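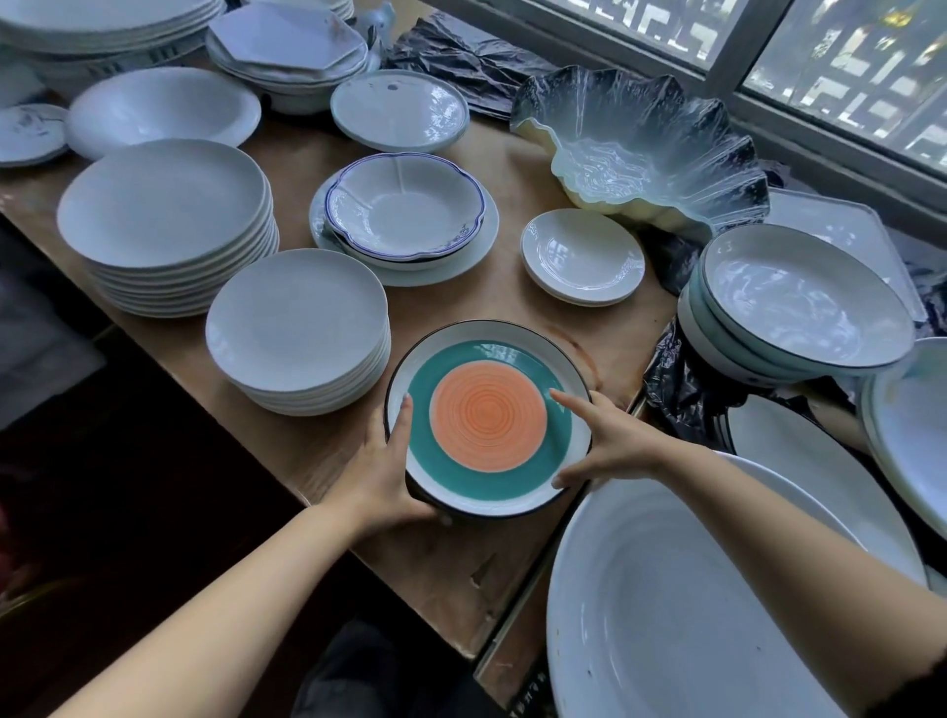 Moriarty Street Supper Club – minutes of the summer planning meeting
18 July 2026 | Minutes by Emil Zwahlen
Reading time: 3 minutes

Opened at ten past seven with a full table and a very good plum cake. The March minutes were read and agreed, with one correction: the pudding was from Nanden, not Clatonow (sorry, Nanden!).

1. Money
We took 2,823 pounds at the spring suppers and spent 2,281, so we are comfortably ahead for the first time in three years. Big cheer for this. Agreed to keep the ticket price as it is and put the surplus towards the harvest supper.

2. Harvest supper
The hall at Plornel is ours for the last Saturday of September – the large room, with the kitchen and the garden if it stays dry. We can seat some 100 people if the trestles go lengthways, and everybody wants to try it. Long discussion of soup. Leek and potato won, with a squash one for those who don't eat dairy, and there was such a lovely argument over bread that we went back to it twice. Rolls and two big loaves per table in the end.

3. Crockery
Agreed to carry on with proper plates. Mixed sets are fine and look cheerful on a long table. Anyone lending their own should put a dab of nail varnish underneath so it finds its way home.

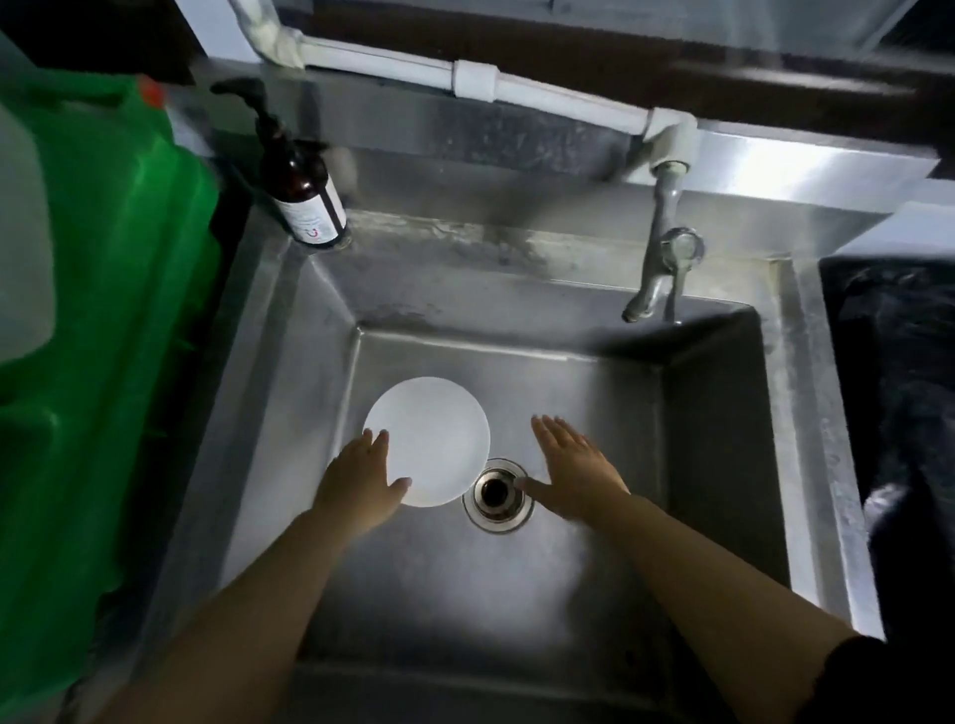
Minutes, vol. 3, p. 2

4. Washing up
Two shifts, swapping after the main course. Glasses first, then plates, pans last. Tea towels: please bring four each, as we ran short in spring and finished up with somebody's scarf.

5. Music
The Clatonow fiddlers have said yes! They would like supper and petrol money, which was agreed on the spot. They'll play between courses and again after pudding, and there was talk of a dance if we can shift the tables quickly enough.

6. Any other business
Lifts from Nanden: three cars offered, one more needed. Emil to put up a list in the shop window. Posters to be yellow this time.
The question of whether we do a Christmas supper as well was held over, though plenty of hands went up.

Closed at five to nine. Next meeting at Plornel, so we can measure the room.

Comments

Janet: I can do the fourth car from Nanden, room for four if nobody minds the dog.

Petrol Pete: Can we have the squash soup recipe before September? Asking for my whole family.

M. Oakes: Very happy about the fiddlers. Yes to Christmas from me too.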